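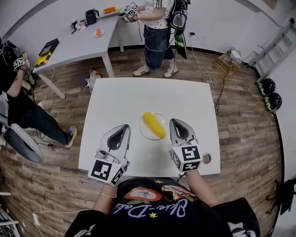 Evelien De Haan 写信来说，她的学生用手持夹爪练习了一个下午，晚上回看记录，有一半的段落找不到标记块的位置，问我们社团是怎样解决的，还问厨房里的东西哪些适合初学的人。她的信很长，我不能每一点都回答得很好，所以我把我们平时的做法整理成这一页，请她和别的老师随意使用。

首页 | 厨房 | 工作间 | 清洁 | 收纳 | 读者来信
打印本页 | 用电子邮件发送给朋友
分类：工作间小窍门 › 学生社团 › 桌上练习

我先说明我们的情况。我们是 Hanberg 的一个学生机器人社团，借一间普通的房间做练习。这个学期的项目名字叫 Jernwood，题目是“把厨房里的小事教给机器”。学生两只手各拿一个夹爪，在桌子上拿、放、转动、递送真实的东西，软件把夹爪的运动记录下来，以后给机械臂学习。所以我们的问题有一半是机器人的问题，另外一半完全是家务的问题：盘子滑，食物坏，桌子脏，电线绊脚。我发现做家务的人早就有答案，我们只需要去问。

一、桌子

桌子请选浅色的，白色最好用。深色的木头桌面很漂亮，可是黑色的标记放在上面不清楚，学生也不容易看见自己掉了什么小零件。

桌面要先用湿布擦，再用干布擦，然后等一会儿。我们以前用厨房的去油喷剂，擦完以后桌面很亮，灯光反射得厉害，盘子也滑得像在冰上。现在我们只用温水加一点点洗洁精。如果桌上有胶带留下的黏痕，可以滴一点食用油，放几分钟，用旧的塑料卡刮掉，最后再用洗洁精把油洗干净。最后这一步不可以省略，有油的桌面比有胶的桌面更麻烦。

桌子如果会摇，请折一块硬纸板垫在桌脚下面。不要用餐巾纸，它过一个小时就压扁了。Teun Kramer 喜欢用旧自行车内胎剪成的小方块，我试过，确实比纸板好，而且搬桌子的时候可以直接放在口袋里带走。

一张桌子只做一件事情。水壶、工具、螺丝、学生的点心，都放到另外一张桌子去。这条规定我们写在门上，第一个星期没有人遵守，后来我们干脆在练习桌旁边再摆一张桌子，问题就小多了。人需要有地方放东西，只写规定是不够的。

二、盘子和碗

初学的人用有一点重量的圆盘子。纸盘太轻，夹爪碰一下就跑。薄的塑料盘也一样，除非在盘底贴一点防滑的东西。

透明的玻璃盘子我们也用，不过要知道它的脾气。它在白色桌子上几乎看不出边缘，学生常常夹到盘边，发出很尖的声音。第一次用的时候，可以在盘子下面垫一张有颜色的纸，等学生习惯了再拿走。玻璃上的指纹和水点很明显，用一块旧的棉布 T 恤擦，比用纸巾干净，不会掉毛。

盘子容易滑，请试试下面的办法，我按照我喜欢的顺序写：

- 抽屉里用的防滑网垫，剪成比盘底小一圈的圆形，从上面看不见。
- 一条宽的橡皮筋，套在碗的底圈上。盘子没有底圈就不行。
- 湿的薄布，拧得很干。这是切菜板下面的老办法，练习时间短的时候很好，时间长了桌子会湿。
- 双面胶。我不喜欢，清理要花很多时间。

打破的玻璃怎么收拾，请在开始以前就告诉学生：夹爪先放下，人不要动，穿鞋的人去拿扫把。大块用厚报纸包好，小的碎片用一片软面包按一按就能粘起来，这是 Sewwandi Nanayakkara 的办法，我开始不相信。面包用完当然要包起来丢掉，不能喂鸟。

三、选什么食物

我们的清单改了很多次。现在是这样：

玉米。我最推荐的东西。它的表面不平，夹得住，掉下来也不会坏得很严重。它是长的，所以学生必须想一想从哪里夹，夹中间还是夹两头，要不要先把它转过来。两只手一起抬的时候，可以练习左右配合。请买已经剥好皮的，或者自己把玉米须完全拿掉。玉米须会缠在夹爪的关节里，要用镊子一根一根拿出来。生玉米比煮熟的硬，我们练习只用生的。

橘子和小橙子。圆，会滚，很适合第二个阶段。夹得太用力会出汁，这是坏事，也是好的老师。

土豆。便宜，耐用，但是土很多。先洗，再晾干一个晚上。

鸡蛋。请用木头的假鸡蛋。Pallavi Tripathi 坚持说真鸡蛋更能让人专心，我同意她的道理，可是洗地板的人是我。

不适合的东西：葡萄（滚到柜子下面，两个月以后才发现），熟的香蕉，切开的任何水果，带粉的面包。豆子和米我们试过一次，以后不再试了。

食物掉在地上，或者被夹爪夹过很多遍，就不要再吃了。我们有一个盒子写着“练习用”，放在冰箱最下层，和可以吃的东西分开。玉米用微湿的厨房纸包起来，再放进袋子，不要封得太紧，在冰箱里能用四天。每天换纸。如果闻起来酸，或者粒子开始发皱，就送去堆肥。

四、标记块的清洁

这一段是回答 Evelien 的主要问题。

夹爪根部的白色小方块，上面有黑色的图案，摄像头靠它知道夹爪在哪里。家务的人会说它是一个很容易脏的白色东西，处理的办法也和白色的东西一样。

手上有油，图案就会发亮，发亮就读不到。练习以前请学生洗手，用普通肥皂，完全擦干，不要涂护手霜。我知道冬天很难受，护手霜可以练习以后再涂。

每次休息的时候，用微湿的超细纤维布轻轻擦一遍，只朝一个方向擦，不要来回磨。酒精片会把打印的图案擦淡，我们有一套就是这样坏的。顽固的污点可以用白色的美术橡皮，先在旧的方块上试。

图案是纸打印的话，请用亚光纸，也不要加透明胶带保护。透明胶带看起来聪明，但是它反光，正好把你想保护的东西变成读不到的东西。如果一定要保护，文具店有亚光的书皮膜，我们在 Trostis 买，一卷用了一个学期。贴膜的时候从中间向外面推，用尺子包一层布，气泡就少。角落翘起来，不要用手指去按，用牙签蘸一点点白胶，再夹一个晚上。

灯光也有关系。窗帘拉上一半，桌子不要正对着窗户。头顶的灯太亮，可以在灯罩下面挂一张烘焙纸，离灯泡要远，LED 灯才可以这样做，发热的灯不可以。

还有袖子。宽的袖子会盖住方块，练习的人可能完全没有注意。请把袖子卷到手肘，或者用两个晒衣夹。短袖是最简单的。

我们上次整理记录，一共有 259 段。照上面的方法做了以后，读不到标记的段落变得很少，不过还是有，多数是因为两个夹爪靠得太近，一个挡住了另外一个。这个清洁帮不上忙，只能练习。

五、地板和电线

电线沿着墙走，不要从椅子下面穿过去。必须过路的地方，用布基胶带横着贴几段，两段之间留一个手掌的距离。整条贴满，收的时候会把地板的表面也带起来，我已经为此道歉过一次。胶带的一端折一个小角，收工的时候手指才有地方抓。

长的线不要绕在手肘上收，里面会扭坏。绕成大圈，一圈正，一圈反，用旧的魔术贴或者面包袋上的夹子固定。线的两头各贴一小条纸胶带，写上是什么线，写上属于哪一个盒子。

烧水壶插在别的插座上，不要和电脑用同一条插线板。Purves 那边的社团一边充电一边烧茶，开关跳掉了，当天下午的记录没有保存。

背包如果里面有设备，开始以前把肩带调好，多出来的带子塞进去。垂下来的带子会勾住桌角。每个小时把背包放下休息一次，学生不会自己说累。

六、几个人一起在房间里

房间不大，所以我们轮流。一个人在中间的桌子上做，别的人在旁边准备，或者看。手里拿着夹爪等待的人，请把夹爪靠近身体拿着，不要挥动。听起来像幼儿园的规则，但是大学生也需要。

做的人做完一遍，自己大声说“好”，旁边的人才可以伸手去把东西放回原来的位置。原来的位置用很小的一点铅笔在桌上做记号，橡皮一擦就没有了。

Hanneke Verbruggen 写过一张小纸条贴在柜子里，我抄在这里，因为学生现在还常常看它：

“慢慢合上夹爪。看见东西不动了，再抬。抬一点点，停一下，再抬。放下的时候也是这样。”

我觉得这四句话比我们的说明书好用。很多新学生抬得太快，玉米就会转，一头先掉下来，打在盘子上。

七、收工的时候

我们规定留出二十分钟，从前只留十分钟，从来不够。

先擦夹爪的里面。夹口的软材料有小缝，玉米的汁干在里面就会变黏，过几天有气味。用旧牙刷蘸温水刷，再用棉花棒吸干。不可以放在暖气上面烤，软的部分会变形，合起来就有缝。

然后夹爪张开着收，不要合着收。我们把它们平放在有隔层的盒子里，标记块朝上，盒底铺一块旧毛巾。隔层是用鞋盒的纸板切的。如果想要更结实，可以用装酒瓶的纸箱，有现成的格子，装 6 瓶的那种大小正好。

小零件、垫圈、金属小环这类东西，放在有盖的果酱瓶里。没有盖的碗是不行的，总有人碰翻。瓶盖上用胶水粘一颗一样的零件，找的时候不用打开看。磁铁包一层塑料袋，在桌下和地板上扫一遍，铁的东西就吸上来了，把袋子翻过来，它们全部留在袋子里。

盘子当天洗。练习用的盘子和吃饭用的盘子，请在背面用指甲油点一个点来区分，洗很多次也不会掉。

最后一个离开的人看插座，看冰箱的门，看窗户。

八、补充

有读者来信问，没有夹爪能不能先开始。可以。用两把厨房的长夹子，前端包上硅胶套，把玉米从盘子里拿起来，换一个方向再放回去。做的时候不许弯手腕，只许动手臂，马上就会明白为什么机器觉得这件事情很难。我们十月给新社员的第一次活动就是这样做的，气氛很好，费用几乎没有。夹子请选弹力弱的，力气大的那种用半个小时手就很酸。

还有人问防滑网垫怎么洗。放在洗衣网袋里，30 度，不要脱水，挂起来滴干。

如果我的中文有写得不清楚的地方，请来信告诉我，我会修改。关于标记块用什么纸，我们正在比较 2 种，结果出来以后加在第四段的后面。

打印本页 | 用电子邮件发送给朋友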